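Skosano publishes set-up and care routine for paired hand-held grippers

3/21/24

Skosano has released a written set-up and care routine for the paired hand-held grippers used in its household handling work. The routine covers mounting, finger alignment, pad care and basic repair, and is free to download from the Mirley support pages as document 2057.

The routine was written by Pongsak Srisuk, who looks after the grippers at Skosano's Bodden workshop. It replaces a set of loose notes that had built up since January.

"People were setting the fingers by eye and each pair ended up a little different," Srisuk said. "Now both units get the same checks in the same order, and the result goes in the log with the operator's initials."

What the routine covers

Each gripper is checked on the bench before it goes out. The operator opens and closes the jaws fully, looks for side play in the linkage and tightens any screw that has moved. The pads are then wiped with a damp, lint-free cloth and left to dry. Solvents are not to be used – they harden the ribs and the pads lose their hold.

Pads are replaced in pairs after 600 hours of use, or earlier if a rib is torn. The left and right fingers must always carry pads of the same age. A spare set costs $38 from Mirley.

The camera window is cleaned last, so that grease from the linkage is not carried onto it.

Checking the grip on small items

Once the bench work is done, the pair is tried on small household things laid out on a soft surface. Bead strands are a good test. A strand should stay between the pads when lifted, with the loose loops free to hang, and it should not roll towards the fingertips. If it does, the fingers are out of line and the unit goes back to the bench.
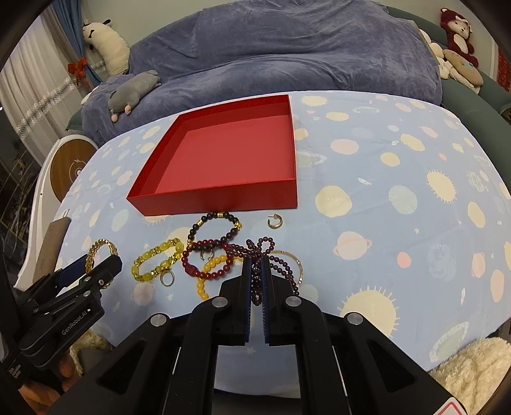
Availability and training

The document is available now. Skosano will run four half-day sessions at the Montoya training centre for operators who want to do their own pad changes and linkage repairs. Places can be booked through the Mirley support desk.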